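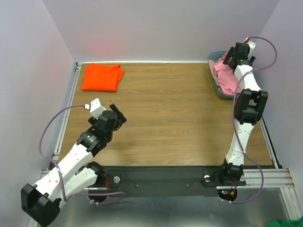
Folding Knitwear on the Table: Tub or Pile?
Textile Care Forum > Household Practice > Folding and Storage
Thread opened by S_Fu_Moderator
Replies are open to registered members.

S_Fu_Moderator wrote:
Members are invited to comment on the draft guidance for folding soft garments at a table. The present wording asks that each garment be taken from a tub placed at the far right corner of the table, folded in the open middle, and set down at the far left. The tub and the finished work therefore stay at opposite corners. The orange cloth in its corner and the pink garment in its tub follow this arrangement.

The draft has been read by 67 members so far. Comments should address the wording of the guidance. Requests for washing advice belong in the Laundering section and will be moved there.
Shufen Fu, Section Moderator

Tesfamariam_Linens wrote:
Our establishment folds table linen and staff knitwear on the same premises, and I wish to record an objection to the tub. A knit garment left crumpled in a container takes creases that must then be worked out by hand before folding can start. We ask our staff to carry garments over the forearm from the drying rail and lay them directly on the table. The time spent smoothing is saved, and the garment keeps its shape at the shoulder.

I have no objection to the placement of finished work at the far left.

northhall_housekeeping wrote:
The previous reply assumes a drying rail close to the table. In our residence hall the dryers are two floors below the folding room, and a tub is the only sensible way to bring the garments up. I would ask that the tub remain in the guidance. The wording could be amended to state that garments should not be left in it overnight.

Tesfamariam_Linens wrote:
That amendment would be acceptable for cotton. I maintain my position on knits.

S_Fu_Moderator wrote:
The comment regarding overnight storage is noted. I have added it to the list of proposed changes.

Etis_Wardrobe wrote:
May I raise the question of table size. The draft calls for a clear working area "of adequate width," and this will be read differently by every household. Our own table is 178 centimeters long and 900 millimeters deep, which permits an adult sweater to be laid out with both sleeves extended. On a smaller table the sleeves must be turned in first, and the order of steps in Section 2 no longer applies.

I would also ask that the guidance use one unit of measure. I recognize that I have just used two.

northhall_housekeeping wrote:
A stated minimum would exclude many members who fold on a desk or a bed. The present wording should stand.

Etis_Wardrobe wrote:
A bed is not a suitable surface for knitwear. The mattress gives under the hand, and the fold wanders. The guidance should say so plainly.

quillfeather wrote:
I have folded on a bed for many years with satisfactory results and would ask that the guidance not discourage it. Some members are unable to stand at a table for long periods.

S_Fu_Moderator wrote:
Members are reminded that the guidance is advisory. A note on seated folding is in preparation and will address the point raised by quillfeather. I would welcome a short paragraph from any member with experience of it.

For the discussion of Section 2, the revised text now reads as follows.

Section 2. Opening out the garment
2.1 Lift the garment from the tub with both hands. Do not pull it by one sleeve or by the hem.
2.2 Lay it on the table and find the shoulders.
2.3 Open any part of the garment that has doubled over on itself. Work from the middle toward the edges with the flat of the hand.
2.4 Leave light creases alone. They do not affect the fold.
2.5 Turn in the sleeves only when the body of the garment lies flat.

Pink fabric lying loosely folded, with one side broad and mostly smooth and soft creases still running down from the top, is at the stage covered by 2.3. It should not yet be folded further.

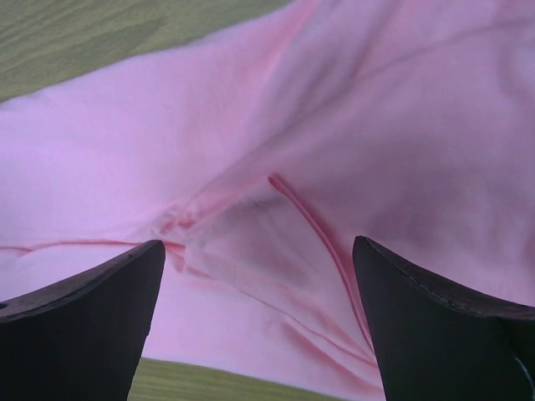 Page last changed: November 28, 2022

Tesfamariam_Linens wrote:
I thank the moderator for the revised text. Item 2.4 requires correction. Light creases in a soft knit do affect the fold, particularly where a ridge runs across the garment at an angle. If such a ridge is folded under, the finished bundle will not sit level on the shelf. I propose: "Smooth out any crease that crosses the line of the fold. Other creases may be left."

quillfeather wrote:
I support this wording.

Etis_Wardrobe wrote:
I support it also, with the request that "line of the fold" be defined in Section 1.

northhall_housekeeping wrote:
For a household this is more care than the task requires. A sweater that is to be worn the following morning need not sit level on any shelf. I would retain 2.4 as written and place the proposed sentence in the notes for long-term storage.

Flekberg_Stores wrote:
We store winter knitwear for members from October onward and can confirm that uneven bundles lean and slide when stacked. The proposed sentence is useful to us. Its placement is of less concern, provided that the storage notes refer back to Section 2.

We would further ask that orange and other strongly colored cloths be kept in a separate pile from pale garments until it is known that the dye is fast.

S_Fu_Moderator wrote:
The matter of dye will be referred to Laundering. On 2.4, opinion is divided, and both versions will be shown in the next draft. Replies from members at the Stornska branch are still awaited.

Etis_Wardrobe wrote:
Please also correct "adequate width" in the heading of Section 3, where it appears a second time.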